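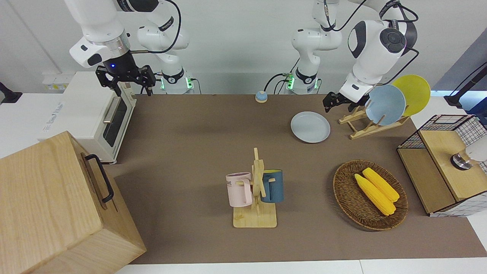 Reading time: 1 min 30 sec

Countertop appliances and shared circuits: results of the December load check

The load check on the second-floor kitchen circuits is complete. Mohit Awasthi logged current on all 6 branch circuits at Bultgate through December, with one reading per minute during working hours. Three circuits stayed well inside their limits. The other three did not, and the cause in each case was two heating appliances running on the same circuit at the same time.

A 15-amp circuit at 120 volts can carry 1,800 watts. For loads that run three hours or more, the planning limit is 80 percent of that, or 1,440 watts. Toaster ovens, kettles and coffee makers all use resistive heating elements, and a single one can take up most of a circuit by itself. The highest single-appliance reading in the log was 1,237 watts, from a toaster oven on circuit 3. Add a kettle rated at 1,000 watts and the total is 2,237 watts, which will trip the breaker after a short delay.

Breakers of this type respond to heat as well as to sudden current. A moderate overload can run for several minutes before the trip, so the appliance switched on last is often blamed when the combined load is at fault. Nyokabi Nyaga found this pattern in four of the trip reports filed last quarter.

Changes now in effect:

Circuit 3 has been split. The counter outlets nearest the window are on a new 20-amp line.
Outlet plates carry the circuit number in black print. Please quote it when reporting a trip.
Power strips may not be used with any heating appliance.
A tripped breaker may be reset once. If it trips again, leave it off and contact Cuiping Yan.

The full log, including the minute-by-minute readings, is available from Mohit on request. The first-floor circuits will be checked next, using the same meter and the same sampling interval.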